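Arm cell inspection, kitchen counter site - Prukent
Oct 12, 2024

1. Stop button within reach of the operator. OK.
2. Speed limit set to 210 mm/s near people. OK, checked at the controller.
3. Cables clear of the joints through full travel. Comment: run the arm to both end stops before signing this one.
4. Tape on finger pads flat, no lifted ends. Replace at each monthly check. 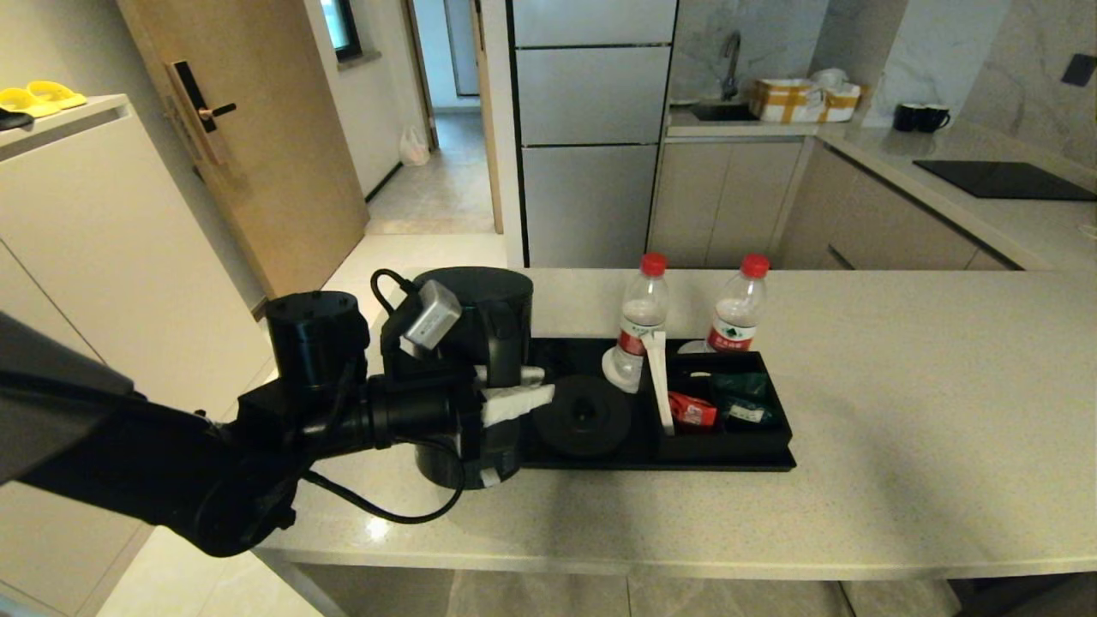
5. Drinks and other liquids. Closed caps only - no open cups on the counter while the arm is powered.
6. Walkway behind the counter kept free during runs. OK.
7. Mount bolts torqued. Not done, wrench out for calibration. Recheck before the next run.

Last full inspection: April. Form 276, rev. Kavell.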